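Fondik Mail Archive 2, a review after one winter of use

In our office we have 42 mailboxes, and for many years every person kept the old mail in a local file on his or her own computer. When a disk died, the mail died together with it. Last May I was asked to find an archive program which works beside our mail server and does not need a new machine. I tried Grukik first, but the trial version refused to read our older mailboxes, so I went on to Fondik.

The installation is simple if you read the manual before you start. I did not, and I lost an afternoon. The service account must have the right to read all mailboxes, and the installer does not check this. It says "Completed" in green letters and then the first night job stops with an error number. The number is explained on page 2 of the manual. After I corrected the rights, the first full run took one weekend, and later runs are finished before anybody comes to work.

What I like most is the search. You write a name and a year, and the result comes quickly, also when the attachment is a long PDF. My colleague Ottmar Lindemann, who looks for old delivery papers almost every day, stopped calling me after the first week. He finds them alone now.

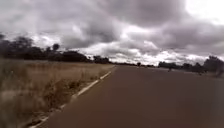 The restore function is less good. A single message goes back to the mailbox with one click, and this works well. A whole folder is another matter: the program makes a new folder with the date in its name, and the subfolders are all put on the same level. For a small folder you can repair this by hand. For a big one I would not want to do it. I wrote to the support and received a polite answer from Lutz Kohlhase, who confirmed that it is a known problem and that a correction is planned. He did not say when.

The license is sold by mailbox, in packages. The smallest package is for 50 and the next one is already for 500, so a company which grows a little must pay for many empty places. I find this not very fair. Brandes, where we buy most of our software, could not offer anything between.

The web page for the administrator is clear, but slow in older browsers. The reports can be sent by e-mail every morning, and I recommend to switch this on at once.

I would buy it again for an office of our size. If you often need to bring back complete folders, look also at Neltilora, which I have not tested myself.

Sunday, December 30, 2018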